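Industrial Automation II
Handout 7: Site visit, Ovbridge demonstration hall

Read before the visit. Bring a printed copy; phones stay in the lockers.

1. Schedule
Arrival 8:40 a.m. at the side entrance. Safety briefing, then two groups of up to 14. Group A starts at the Roson cell, Group B at the tabletop bench. Groups swap after the break. Closed shoes required. Long hair tied back.

2. Roson cell (palletizing)
Six-axis arm, fenced, light curtain on the operator side. Cycle target is 496 cartons per shift. Points to record:
- where the light curtain sits relative to the reach of the arm
- what the controller does on a curtain break (category of stop)
- how the cell is restarted, and from which side of the fence
The operator will trip the curtain twice. Note the state of the gripper after each stop. A vacuum gripper that drops its load on power loss is a design fault; check which valve type is fitted.

3. Tabletop bench (Drondeo project)
Nonprehensile manipulation: the arm has no fingers and moves parts by contact alone. Review quasi-static pushing and the friction cone from Lecture 5 before this station.

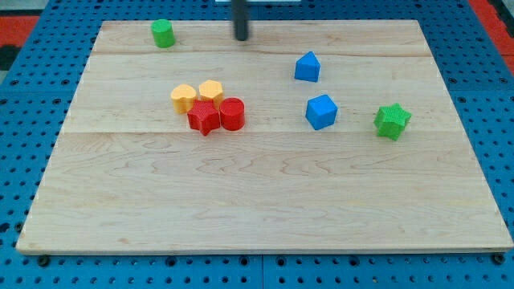 Pushing with a single rod gives one contact point, so the direction of the force is limited by the friction cone at that point and the part will generally rotate as it translates. A flat face tolerates a small offset; a round side does not. Compare the blue cube with the green cylinder on this count. The red star touching the red cylinder is a harder case: a push on one can load the other, and the single-body model no longer holds. Sketch the contact forces for that pair, with friction against the board included.

The bench team quotes 97 percent success on isolated parts. Ask how success is defined and what position tolerance is used.

4. Report
Two pages, one per station, plus the sketch from section 3. Units on all quantities. Due at the start of the next lab.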